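To: automation-buyers list
From: Mirta Ocampo
Subject: Re: What to budget for a plate-handling cell?

Ehsan Rizvi wrote:
> We have been asked to put a figure on automating plate handling
> in our kitchen. The arm I can price. What I can't work out is
> everything else – grippers, spares, the table, the hours spent
> showing it what to do. Has anyone on the list bought something
> similar, and what did you forget?

Hello Ehsan, and hello all,

I'm so glad you asked this, as we're halfway through exactly that exercise and I've been dying to compare notes with someone! Our job is moving plain white plates between a stack and a wooden rack. It sounds tiny, and it has taught me more about budgeting than the whole of our last packing line did.

The arm was the easy line for us too. We had quotes from Bradeck and Avolent within a week of each other, and they were close enough that we chose on service terms. The line I had badly wrong was the demonstration work, meaning people doing the task by hand so that there is something to train on. I'd put it down as a few odd afternoons under "sundries".
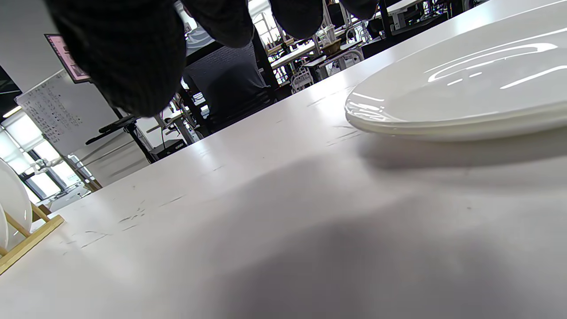
It now has a heading to itself, with staff hours, desk space and data storage listed separately. Lucrezia Melis in our finance office was very patient about the change, and she suggested something I'd pass on to anyone: ask for the money in stages, so the second half of the hours is only released once you've seen how the first half trains. We asked for 108 hours and split them down the middle.

Gloves deserve their own line as well. Knitted ones are cheap, but you'll want several sizes and plenty of spares. Do buy them all in one go, so you aren't matching a slightly different knit halfway through. The same goes for plates. Order extra of the very same pattern, and order them early.

I'm pasting in part of the note I sent round to our own planning group, as it covers the table and the room.
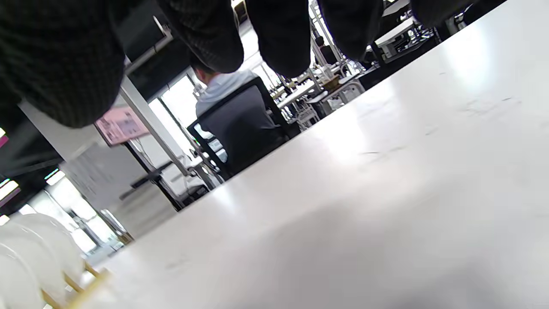
Lonenon, November

We are keeping the white table for the trial. Nikau Ellery would like a darker top to compare it with, and I've allowed for one in the second stage. White plates on a white surface are a fair test of any vision system, and I want suppliers to quote knowing that's what they'll face. The rack stays as well. A replacement from Pîrvu takes seven weeks, so please let me have any objections before we order the spare.

The equipment request stands at £3441 without the arm. That covers the two table tops, racks, plates, gloves, storage and a second gripper. Training hours are on the staff budget.

End of pasted note! Ehsan, if it's any use, these are the four things I'd settle before you ask for a single quote.

1. Which plates. Send suppliers real ones from your kitchen, including the big ones. A large round plate is a lot of smooth, pale surface with only a rim to take hold of, and the gripper price can change quite a bit once they've handled it.

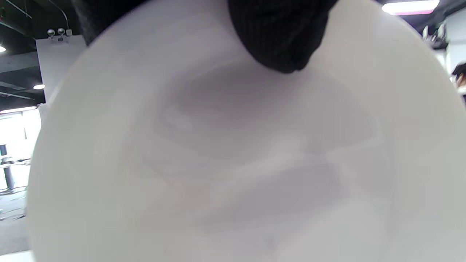
2. Where the plates start and finish. Stack to rack is a different job from rack to stack, and you may need to pay for both.

3. Who does the demonstrating, and whose budget they come out of.

4. What happens to breakages. Ours come out of consumables. Rebecca Monti's team put theirs under maintenance and then had to explain it every month.

I'm happy to send you the full spreadsheet off list – it's untidy, but the formulas work. And do tell us which arm you're looking at!

All the best,
Mirta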